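Stollix Pick Planner
Grasp planning and bin perception for single-arm cells
Page last revised Jan 10, 2019

Overview

Stollix takes a depth image of a bin, proposes grasps, checks each one against the arm and the bin walls, and hands a trajectory to the arm controller. It runs on an ordinary Linux PC beside the cell and does not need object models. Parts that have never been seen before are handled in the same way as known ones, by surface shape alone.

The package has three modules, which can be licensed separately:

Stollix See — segmentation and bin pose
Stollix Grip — grasp proposal and ranking
Stollix Path — collision checking and motion output

Mixed bins

Most planners are tuned for bins full of one part. Stollix Grip is tuned for bins where rigid, soft and transparent items share the same floor. Each proposal carries a score and a reason code, so a rejected grasp can be traced to the wall margin, the finger width or missing depth. Proposals near a wall are tilted inwards before they are discarded. The tilt limit is set per gripper in the tool file. 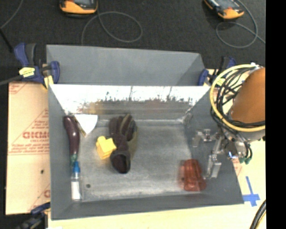 Mixed bin with six objects, gripper at the right-hand wall.

Shiny bins return poor depth, mostly along the inner walls. Stollix See fits the bin as a box from its rim and floor and then masks the walls, so that reflections are not passed on as objects. The bin must stay where it was when the fit was made. If it has moved, run the fit again from the command line or the web panel.

Clear items are treated as low-confidence regions. The default is to try them last. Set clear_policy to "skip" to leave them alone.

Specifications

Proposals per cycle: up to 200
Planning time, default settings: 40 ms per proposal batch
Minimum wall margin: 3 mm
Gripper types: parallel jaw, two-finger linkage, single suction cup
Input: registered depth and colour, one fixed camera
Output: joint trajectory or Cartesian waypoints
Supplied tool files: 27

Cable runs on the wrist are modelled as a swept volume attached to the last link. The supplied tool files assume a tight dress pack. A loose loop needs a larger volume, entered by hand, and this will cost some reach close to the walls.

Integration

Drivers for the Brusirent and Nirik controllers are included. Other controllers connect through the socket interface, documented in the manual. The November release changed the waypoint message format — version 1 clients must be rebuilt.

Logs are written per pick and can be replayed offline with stollix-replay. Replay uses the stored depth image and gives the same ranking for the same seed.

Support

Technical questions: Demetrio Benítez, Rivas office. Please attach the replay log and the tool file in use.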